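Waffle

A waffle is a flat cake made from batter or dough and cooked between two hot plates that press a pattern into both sides. The plates, known together as a waffle iron, give the cake its raised ridges and sunken squares. Waffles are eaten in many parts of the world as a breakfast food, a street snack, or a dessert. They may be soft or crisp, thick or thin, and sweet or savory.

Origins

Flat cakes baked between metal plates were known in medieval Europe. The earliest were thin wafers made from flour and water and pressed with religious or family designs. Cooks later added eggs, butter, and milk, and the grid pattern became common. Early irons had long handles so that they could be held over an open fire and turned by hand.

The market town of Timbridge keeps a set of local records in which waffles are mentioned often. A household list of 1,726 enters "one iron for waffles, with long handles" among the kitchen goods. By 1,835 the town charged a small fee to anyone selling waffles on fair days, and the fee was raised in 1,839 after complaints from bakers. The fair is still held each May.

Batter and dough

Most waffles are made from wheat flour, eggs, milk, fat, and something to make them rise. Yeast was the usual choice before baking powder became widely sold, and it is still used in many European recipes. Yeast batter must rest, often overnight, and has a slightly sour taste. Baking powder batter can be cooked at once. Some recipes call for beaten egg whites, folded in just before cooking, for a lighter result.

Dough waffles are firmer. The Liège waffle of Belgium is made from a rich yeast dough containing lumps of pearl sugar, which melt against the iron and form a hard, sweet coating.

Irons

Stovetop irons are made of cast iron or aluminum and are turned over partway through cooking. Electric irons heat both plates at the same time and do not need to be turned, although some models can be. The depth of the grid affects the texture — deep squares give more crisp surface, while shallow ones leave a softer cake. Heart-shaped sections are common in Norway and Sweden. Many modern irons have a nonstick coating.

Serving

In the United States, waffles are usually served hot with butter and maple syrup. They are also paired with fried chicken. In Belgium they may be dusted with powdered sugar or topped with cream and fruit. Norwegian waffles are often eaten with jam and sour cream or with brown cheese. In Hong Kong, round grid waffles are spread with peanut butter and sugar and folded in half.

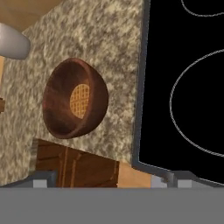

A round waffle in a wooden bowl.

Storage

Cooked waffles keep for 2 days in a refrigerator and for longer in a freezer. They are best cooled on a rack before being wrapped, as trapped steam softens the crust. Frozen waffles may be reheated in a toaster or oven. A microwave oven warms them quickly but leaves them soft.

See also

Crepe
Pancake
Pizzelle
Stroopwafel
Wafer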